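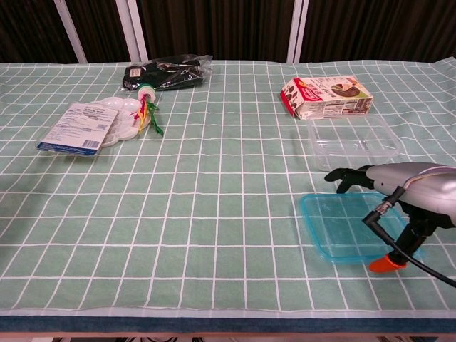 Sat 26 January

Second week with the hand at the packing table. Larker wants the lids and containers done by it before spring, and the rest of us on checking and odd items. So far I mostly reset things. I set out a food box, a clear container and a lid, start the run, write down how it went, and set them out again. We did 60 runs before lunch.

My back is better than it was in November, when I was lifting all day. My feet are worse from standing in one spot. I also talk less. With two of us on a table there was always something going on, and now Emerson is over at the Honorato line and I see him at break.

He asked if I thought they would cut the evening shift. I said I didn't know. The notice says no changes to hours until the Trumuncombe order is out, and that order is 872 boxes, so there is some time. The pay for the new job is the same as the old one – I checked the slip twice.

The thin lids are still the hard part. I can do one without looking, and I tried to write down how for the log and got two lines.

Asked for a mat to stand on. Need to bring the other shoes Monday and return the Mumitz form.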